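Trilberg Soups and Stews
README for the recipe collection, third release (May)

Hello and welcome! If you cook from dried beans, odd vegetables and whatever is left in the bottom of the fridge, I think you'll like it here. Trilberg is a collection of 1371 soup and stew recipes, all typed up in the same plain layout so you can search them, sort them, print them or feed them into a meal planner of your own. It started as my own kitchen folder and has grown a good deal since (my grandmother's index cards alone took a whole winter).

What's in the folder

recipes.csv - one row per recipe, with the title, servings, times and a short note
ingredients.csv - one row per ingredient line, 2555 different ingredient names after tidying
methods/ - the cooking steps, one text file per recipe, named by recipe number
swaps.csv - things you can use in place of other things, and how well it went
CHANGES.txt - what moved since last time

Everything is plain text, saved as UTF-8, with commas between the columns. If a title has a comma in it, the whole title sits inside double quotes. Most spreadsheet programs cope with this perfectly well, but do tell yours that recipe_id is text, otherwise it eats the zeros at the front and nothing matches up any more. I lost an entire evening to that one!

The columns in recipes.csv

recipe_id - four digits, never reused, even when a recipe is taken out
title - the name in English
other_title - the name in the cook's own language, if there was one
servings - a whole number, for adults who are properly hungry
prep_min - minutes of washing, peeling and chopping
cook_min - minutes on the heat
soak - yes or no, for dried beans, peas and grains that want a night in water
main - the ingredient the pot is really about: lentil, barley, leek, chicken and so on
thick - from 1 (a clear broth) to 5 (the spoon stands up)
freezes - yes, no or unknown
note - anything the cook wanted to say

A word on thick, as it gets the most letters. It's judged after the pot has stood for ten minutes with the lid off. Lentil soups in particular go from a 3 to a 5 overnight, and I've gone with how it is on the day you make it. If you're reheating, keep some stock or hot water to hand.

The times are honest ones, I hope. I chop slowly and I've timed myself chopping slowly, so if you're quick with a knife you can take a third off prep_min without worrying.

Where the recipes came from

There are three sources, marked in the source column of CHANGES.txt whenever something is added. The biggest part is from the Ernbridge soup evenings, where people bring a pot and a written recipe and we all eat far too much. The next is the family cards I mentioned. The last 300 came from Umut Oral, who had been keeping his own notebook of lentil, yoghurt and wheat soups for years and very kindly let me copy out the lot. His red lentil soup with dried mint (0412) is the one I cook most often, and his tip about frying the mint in butter for only a few seconds has found its way into half a dozen of my own recipes - it goes bitter so quickly if you look away.
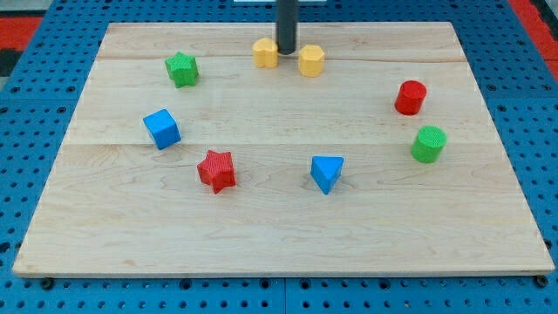
Umut also went through the swaps file with me line by line, and it's much better for it. We took out everything that was only a guess. What remains are swaps that one of us has cooked at least once, each with a score from 1 to 3. A 3 means you'd hardly know (leeks for onions in the potato soups, say). A 2 means it's different but still a good supper. A 1 means it'll do if the shops are shut. Pearl barley for rice in the tomato soup gets a 2 from me and a 3 from him, so the file says 2 and we've agreed to go on arguing.

Weights and measures

Grams and millilitres all the way through. Spoons are level, with 5 ml to the teaspoon and 15 ml to the tablespoon. The old cards were full of "a cup" (which cup?) and "enough flour", and I've cooked those again with the scales out until they came right. A few still say "a handful" for soft herbs, and I've left those alone on purpose. You can't really go wrong with parsley.

Where a recipe calls for a tin, the weight given is the drained weight. Stock is given as liquid, however you come by it. If you use cubes, hold back the salt until the end and taste first.

Tested and not tested

600 of the recipes have been cooked from the written text by somebody other than the person who wrote it. Those have tested set to yes in CHANGES.txt. The rest have been cooked by their owners, often for decades, but owners know things they forget to write down. If you cook an untested one, I would love to hear how it went, especially if you had to stop halfway and wonder what was meant.

Things I know are wrong

The freezes column is patchy. Anything with potato in chunks should probably say no, and plenty of them still say unknown.
Recipes 0870 to 0884 have their prep and cook times swapped in some copies of the second release. It's put right in this one.
Swede and turnip are muddled in the older cards. Where I come from they're the same word, more or less, and I've had to go by the colour of the soup.
There is no allergy column and I'm not going to add one until I can do it properly. Please read the ingredients yourself each time - celery and barley turn up in all sorts of places.

Using it

Cook from it, print it, change it, pass it round. If you put a batch of the recipes on a site or in a booklet, please keep the recipe numbers with them and say they came from Trilberg, so that corrections can find their way back. The family cards are free to share but please leave the cooks' names as they are.

If you're new, sort by cook_min, pick anything with thick at 3 and soak at no, and you'll have something lovely on the table tonight. After that, try the Campbell leek and oat broth (0139). It looks like nothing at all on paper and it's wonderful!

Next time

I'm halfway through the Floren notebook, a fat thing full of fish soups, mostly in pencil. Those will start at 1400 to leave a gap for late arrivals. Corrections for the existing recipes can come in any form you like, as long as the recipe number is at the top.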